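3.2 Rental pooling and owner returns

The second data set covers strata-titled hotel units in Ridovcombe, where owners may place a unit in a managed letting pool and receive a share of net room revenue. We obtained records for 329 units over 7 years. Units were coded by floor, aspect and enrolment status, and owner use was taken from the manager's booking ledger.

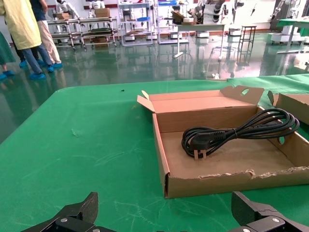 Enrolment is voluntary but sticky. An owner who withdraws must wait until the following March to rejoin, and the furniture levy is still payable in the meantime. Pool income is divided by unit entitlement, so a vacant unit earns the same share as an occupied one of equal entitlement. Resale price should therefore respond to entitlement more strongly than to the unit's own occupancy. The estimates for Ridovcombe are consistent with this, although the occupancy coefficient is not zero.

Blackout periods were treated as a cost to the owner. Following the Nevulby agreement, which most later schemes copied, each blackout night was valued at the advertised nightly rate less cleaning. This probably overstates the loss for owners who live a long way off and would not have stayed in any case.
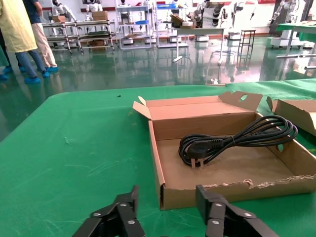 Figure 2. Open cardboard box on a green cloth, with two gripper fingers in the foreground.

The Vavetti scheme differs in that the manager guarantees a fixed return for the first 2 years. Sale prices in the guarantee period were higher than comparable unpooled units, and the gap closed once it lapsed. We read this as the guarantee being capitalised at purchase - buyers in effect paid for their own return. Levies of up to 500 dollars a quarter were excluded from the price model and entered separately in the yield model.

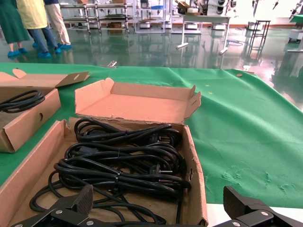 Figure 3. Cardboard box with its lid folded back, between two gripper fingers with textured pads.

Sitthichai was left out of the pooled regression. Its manager changed the revenue formula mid-series, and the earlier statements do not separate room income from parking.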